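Business > Markets > Junior Listings

Last updated: 2025-08-18

Volier shares led trading on the junior exchange on Monday, with 2,000 lots changing hands by the close. The stock finished 2 cents higher.

The company, which runs medical testing labs, told shareholders in July that its Drostent branch was still losing money. Chief executive Bezawit Tilahun said patient numbers there had picked up — the branch now sees 300 people a week — and that she expected it to break even next year.
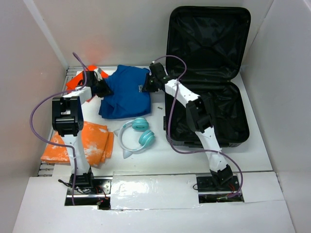 Rizk was the second most active stock with 200 lots and closed unchanged. Wimia slipped after the company put off its dividend decision until its next board meeting. The main index ended the day slightly lower.

14 shares | 2 comments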